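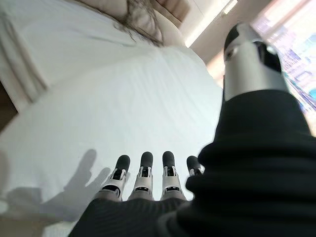

**Plemham College | Department of Textiles and Interiors | Second-Year Practical Projects**

# Making the Bed: White Sheets in Student Housing

Demetrius Lyons and Lauri Jääskeläinen

## 1. What we set out to do

Plemham College has 2,031 beds. Every one of them is issued with a white flat sheet, and by November most of those sheets have worked their way to the foot of the mattress and are living there as a kind of rope. Our project asked whether this is the fault of the sheet, the mattress, or the student. We were hoping for the sheet, as it can be replaced.

The housing office buys from two suppliers, Jolix and Drodari. Jolix sheets are a cotton and polyester blend with a plain weave. Drodari sheets are cotton sateen, cost more, and go to the rooms that parents are shown. We wanted to know which one stays put, which one looks better after washing, and whether the way a bed is made matters more than what it is made with.

We had a guest room in Delacroix Hall to work in. It has a good window and a radiator with opinions.

## 2. Method

We made the bed every morning for 7 days with each sheet, using the same mattress and pillow. Lauri slept in it. This was decided fairly, by which of us had the worse mattress at home.

The sheets were tucked in one of two ways:

- **Hospital corners.** Tuck the foot end, lift the side up onto the mattress to make a triangle, tuck what hangs down, drop the triangle, tuck again.
- **The shove.** Push the edges under the mattress until you lose interest.

The shove is what we found most of our friends doing when we asked them to show us. Demetrius also found it was what he did. He had believed until then that he did hospital corners.

Each morning, before touching anything, we measured how far the sheet had crept from the head end, and we gave the surface a wrinkle score from one to five. A one is a hotel bed. A five is a bed that has been used for packing. We scored separately and compared afterwards, which caused more argument than any other part of the project. Demetrius counts a soft rise in the bedding as a wrinkle. Lauri holds that a wrinkle needs a crease, and that a rise is just a rise.

We never settled this. The scores in our notebook are the average of two people who disagree about what they are looking at.

## 3. The trouble with white

We had not expected light to be a problem. On a white sheet, every fold you can see is really a shadow, and the shadows depend on the time of day. The same bed scored a two at noon and a four at 8 p.m. under the desk lamp, with no one having gone near it in between.

The sateen was worse for this. It has a slight shine, so low light from the side turns the smallest dip into a valley. The Jolix sheet is flatter to look at and hides more, and we suspect this is the real reason it is popular with people who don't iron.

We fixed the scoring time at 9 a.m. and threw out the first two mornings. Lauri had to sleep there longer to make up for it and did not complain as much as he could have.
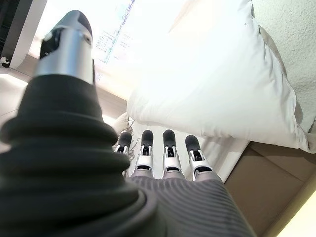 Storage was the other thing we had underestimated. The guest room has no closet, so clean linen had to be kept in a cardboard box, and a sheet that has spent a week in a cardboard box arrives on the bed with a grid of fold lines already in it. These lines count toward the wrinkle score. For a while we were mostly measuring the box.

We tried rolling the sheets. Rolling gets rid of the grid and replaces it with one long curl at the end, which stands up off the mattress by itself and has to be tucked in twice. We tried hanging them over the door, and then could not close the door. In the end we went back to folding, took each sheet out the evening before, and left it spread over a chair. Twenty minutes on a warm radiator did just as well when we forgot.

Loose threads were a smaller nuisance. We pulled one once, early on, and learned something about hems. After that we used scissors.

## 4. Results

**Creep.** The tuck mattered far more than the sheet. With hospital corners both sheets were nearly where we had left them in the morning. With the shove, both came loose on the side nearest the wall, and the sateen came loose first.

**Wrinkles.** Jolix scored better on most mornings. Drodari looked better on the first day and went downhill from there, with a brief recovery on the morning Lauri slept on the floor by accident.

**Comfort.** We had not planned to test this, but the person in the bed preferred the sateen and said so every day until it was written down.

## 5. What we would recommend

Keep buying the Jolix. Put a card about corners in each room at move-in, with drawings, and keep it short enough to be read by someone holding a mattress up with one knee.

We would also like future students to test fitted sheets. We left them out because the college doesn't issue them. We now think most of our questions were about why it doesn't.

## 6. Problems and what we'd change

- Score the beds from photographs, all taken at the same hour, by people who haven't met us.
- Agree on what a wrinkle is before starting.
- Use more than one sleeper. Lauri turns to the left, always, and our data turns with him.
- Ask for a room with a closet.

The notebook is with the department office. Page four has coffee on it but can be read if held up to the window.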